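Home > Software > Tunau Planner
Reading time: 3 minutes

Tunau 3.2: motion planning for arms that have to hold things level

Most motion planners are very good at getting a robot arm from one place to another without hitting the furniture. They are less good at caring what the arm is holding. Ask for the shortest path and you will get the shortest path, along with a floor full of whatever was in the spoon.

Tunau is a planning and control package for people who would like the contents to come along too. You tell it what the tool is, which way is up, and how much tilt you can live with. It plans around that, and it keeps checking while the arm moves.

What's in the package

Carry constraints. Set a tilt limit for any held tool and a separate limit on sideways acceleration. Both apply from pickup to drop-off, and both can be loosened in a zone you draw over the target. (You do have to tip the spoon eventually. Early versions were a bit stubborn about this.)

Two-view perception. Tunau takes one fixed camera and one wrist camera and keeps a single estimate of where each object is. When the wrist view loses a mug half off the side, which wrist views love to do, the fixed view carries the estimate until it comes back.

Clear object handling. Glass is where depth cameras go to lie. The Dikora add-on fits rims and bases from the color stream and ignores depth wherever the two disagree. Double-walled glass is supported. So are lids lying flat on a white table, on days when the lighting cooperates.

Replay. Every run is logged with both video streams and the planned path. You can step through and find the exact tick at which the plan stopped resembling the world. 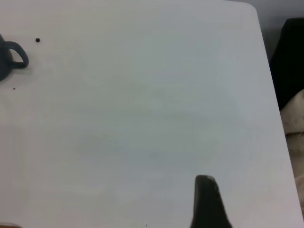
One blue-gray mug, at the edge of the wrist view first, then with coffee beans and a spoon in the fixed view.

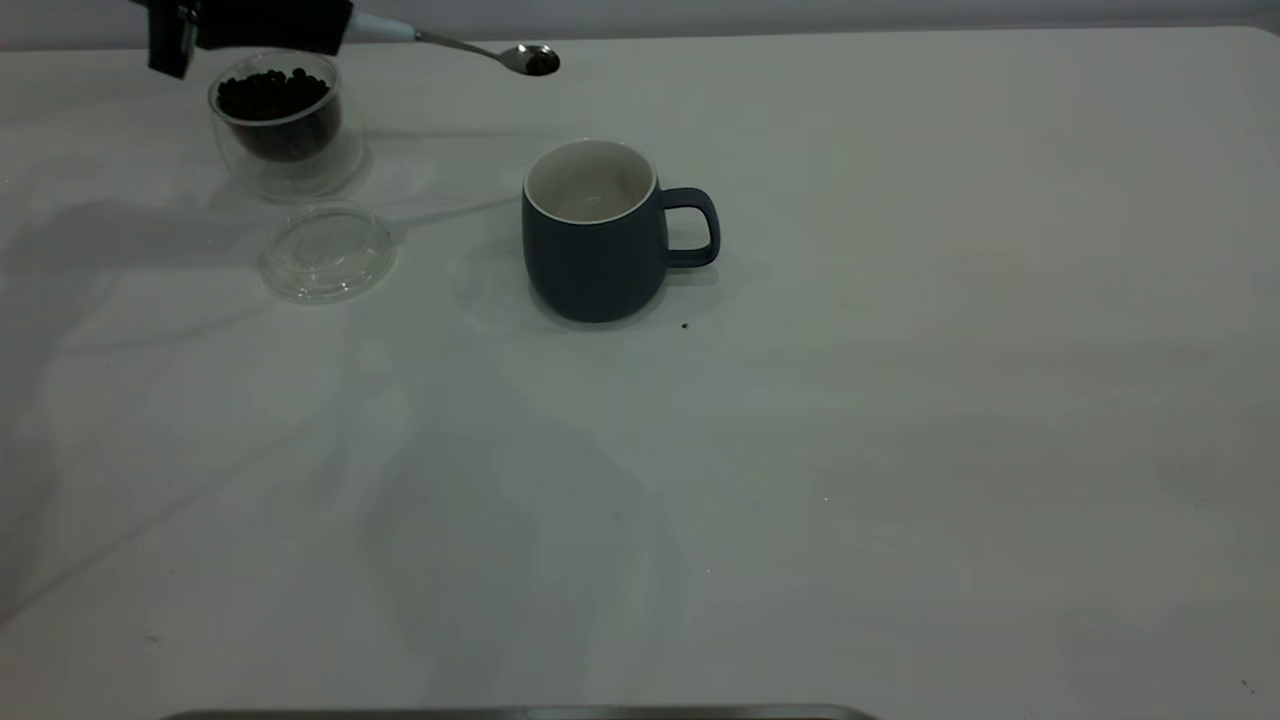 The bean transfer task ships with the package as a tutorial project. Kojo Asamoah wrote it, and he recommends starting with the tilt limit set far too high, so that you learn where your own arm's problems are. Bring a dustpan. The default settings are sensible and can be restored from the Task menu.

Speed

On our bench machine the planner returns a constrained path in 70 milliseconds for a simple carry, and up to 155 when the Dikora add-on is running. If no path meets your limits, Tunau says so and names the limit that failed. It will not quietly pick the least bad option and hope you were looking elsewhere.

What it doesn't do

Liquids. People ask every month. A carry constraint will help with a half-full cup, but we don't model slosh and we don't plan to.

It also won't choose a grasp for you. Tunau expects a grasp pose, taught by hand or passed in from another tool. Most of our users bring theirs over from Fakach, and the import script handles everything except the file names, which remain between you and Fakach.

Requirements and licensing

Linux, a six- or seven-axis arm with a streaming position interface, and two calibrated color cameras. A single-seat license is $322 a year. Renewals are $315, a saving we have been asked to stop describing as generous. Dikora is included with both. Teaching labs should write to us before buying anything.

Support comes from the Howlader office by email. Please attach the replay file. Messages that say only "it dropped them" will get a polite reply asking for the replay file.

Related items
Dikora clear object add-on
Howlader two-camera calibration board
Fakach import script
Tunau release notes, June
Tutorial project: bean transfer

This site uses cookies to remember your settings. Accept | Manage preferences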